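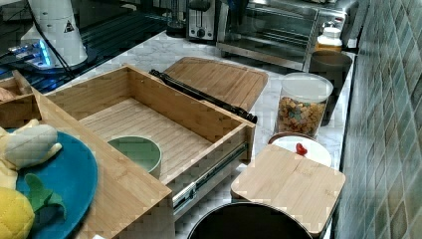
How do you get a student-built arm to close a drawer all the way? Ours stops a bit short on every run.

Slow the last part of the push right down and aim at the centre of the drawer front, then tell the arm to go slightly past the closed position so it keeps pressing until the drawer seats.

Home Forums Clubs & Comps Student Builds Log in

Search the Corner Go

Posted in May by gikside_robotics

More detail on our setup! We're a school club of nine and we're entering the kitchen tidy-up event at Munosbridge this year (first time, very excited). Opening the drawer works nicely now, and so does picking up the soft toys. It's only the closing that lets us down. The push point is near the left corner of the drawer front and we run the same speed the whole way. Any ideas welcome, we've got 4 practice sessions left.

khúc_builds

Your push point is the culprit, I reckon. Push near a corner and the drawer twists on its rails and binds. Move to the middle and try it by hand first with one finger, you'll feel the difference straight away! After that, split the move in two: normal speed until the last 5 cm, then a slow push. We also put a strip of foam on the fingertips so they didn't skid sideways, and that helped heaps. Check that your motor current limit isn't kicking in early, too. Ours was set so low the arm gave up the moment it felt any resistance, and we spent a whole afternoon blaming the code.

drawerfan4000

wax on the rails maybe? worked for my desk. good luck at the comp!!

gikside_robotics

Moved it to the centre at lunch and it's so much better already. Foam is next. Thank you both!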